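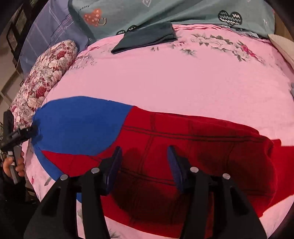

Hand-held grippers for cloth: wide pads or narrow pads, and does the camera position matter more than either?

Posted by Emerson Trindade

I am comparing two hand-held grippers for recording folding demonstrations, one in each hand, camera on the tool. Both are the same parallel-linkage design with pivot pins. The only differences are the pads and where the camera sits. Set A has the pads it came with, flat and fairly stiff. Set B has softer pads that I cut myself, with a confidence I no longer possess.

The work is garments on a bed. I tried a table first and the policy learned a great deal about tables. A bed gives under the jaws, which helps you get a pad underneath an edge, and then gives some more, which stops helping. My bedding also has roses and hearts all over it, so at least nobody can accuse the background of being easy.

What I see so far, with 100 episodes per set:

Set A picks up a single layer about as often as I ask it to. It also picks up the sheet, which I did not ask.

Set B holds a bunched corner very well, and then won't let go of it. I open the jaws and the fabric comes along for the ride.

The camera on A is mounted high and looks down between the pads. On B it is lower and further back, so I see more of the arms and less of the cloth. With B I lose the fabric edge in the gripper's own shadow, particularly on dark red cloth, where the whole middle of the garment turns into one maroon opinion.

Should I be spending my money on pads or on moving the camera? I can afford one of them before July. Controller side is a Galevow board in both cases, default settings, and I would like to leave it alone because it currently works and I don't know why.

Benedito Fontes

Camera. Pads are the part everyone wants to talk about because you can hold them in your hand and squeeze them.

I went through this with a pair of Funness grippers last year. I made four kinds of pad, and kept notes, and the notes were lovely. Then I put the same pads back on with the lens moved up and tilted forward a bit, and the gap between the best and worst pad shrank to something I could no longer be bothered to plot.

Things I would check before buying anything:

Open the jaws fully over the garment and look at the recording, on the screen, at the resolution you train at. If you downsample to 256 on a side, do your looking at 256. A seam that is perfectly obvious at full size can vanish completely, and then you are asking the model to grab a line that is only there for you.

Look at whether you can see both pad tips when they're closed on cloth. On a lot of these linkages the outer bars are wide and you get a fine view of the bars.

Move the lamp. I mean it. If the light is behind your shoulder you are wearing your own shadow into every demonstration. Put it on the far side of the bed and record ten episodes before you touch a screwdriver.

Wide lens, if you don't have one already. Yes, the corners go dark and the edge of the bed bends like a banana. Leave the banana. With two hands working you want the other gripper in view while it holds its end, and a narrow lens will lose it the moment you stretch the garment out.

On the sheet problem: fitted sheet, pulled tight. Cheaper than pads.

Edileuza Meireles

Disagree with Benedito on about half of this, the usual half.

Camera first, fine. But "won't let go" is a pad problem and no lens will cure it. Soft pads grip by wrapping, so when you open slowly they peel off the cloth and drag it. Open fast and a few millimeters wider than seems polite. If it still drags, your pads are too tacky. Wipe them with a dry rag, then dust them with a little talc and see. If the talc fixes it you have your answer and also talc on everything you own.

For pinching and holding one end while the other hand works, I would keep the soft ones. For picking a single layer, stiff with a thin tip. Which brings me to the thing you didn't ask: why must both hands be the same? I run soft on the left and stiff on the right. The left grabs a bunch and hangs on, the right does the delicate part and gets the credit. The cost is that you can't swap hands halfway through a session, and you will forget this, and there go 53 episodes. Put tape on the handles.

Also, 100 episodes per set isn't enough to compare anything that involves a T-shirt. Cloth never lands the same way twice. I didn't see a steady difference between my pads until I had around 3,000 grasps, counting every attempt and including the embarrassing ones. Log the failures too. If you only keep the clean folds, both sets will look excellent.

Osvaldo Cordeiro

geltton makes a pad kit, fits most of these. never used it on fabric. good on mugs

Emerson Trindade

Thanks, all three. Moved the lamp last night at no cost whatsoever and the red is red again on set B, at least to my eye. Will look at it small before I celebrate.

Tape is on the handles. I put it on the wrong one first.

Edileuza, did you change the closing force when you went soft on one side, or leave both the same? I'm hoping for "leave it", for reasons already given.

Edileuza Meireles

Left it the same for a month, then lowered the stiff side a little because it was leaving marks on knits. If you're not folding knits, leave it.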